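Home | News | Briefings | Events | Join | Contact

Arms export licenses: what the August report leaves out
August | By Oliwia Duda

The Fullutitz export office published its half-year licensing report in August. It lists 266 approved licenses for military goods and 72 refusals. The names of the buyers are given for fewer than half of the approvals. The rest are listed by region only.

Our reading group went through the tables line by line. The largest single approval covers over 2,000 armored vehicle parts made in Prenden. The destination column says "regional partner." The previous report named the country for orders of this kind.

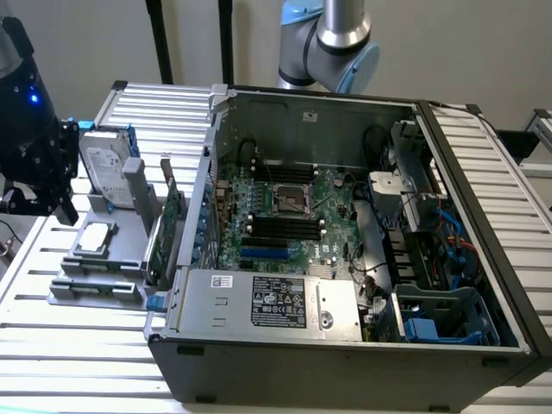
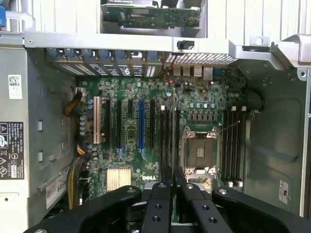 Prenden Arms Trade Monitoring Group
A second problem is the treatment of spare parts and repair contracts. Under the current rules, a renewal of an existing contract does not need a new review, even if the buyer has since entered a conflict. Rajitha Siriwardena found 112 renewals in the annex. No end-use check is recorded for any of them.

We wrote to the export office and asked for three things: the destination of each approval, the date of the last end-use check, and the grounds for each refusal. The office replied that the first two are commercially sensitive. It will consider publishing the third.

Roy Haworth is drafting a submission to the legislature's defense panel. Members who want to comment on the draft should send notes to him before the end of the month. The full table is available from the group on request.

Contact us | Copyright Prenden Arms Trade Monitoring Group | Back to top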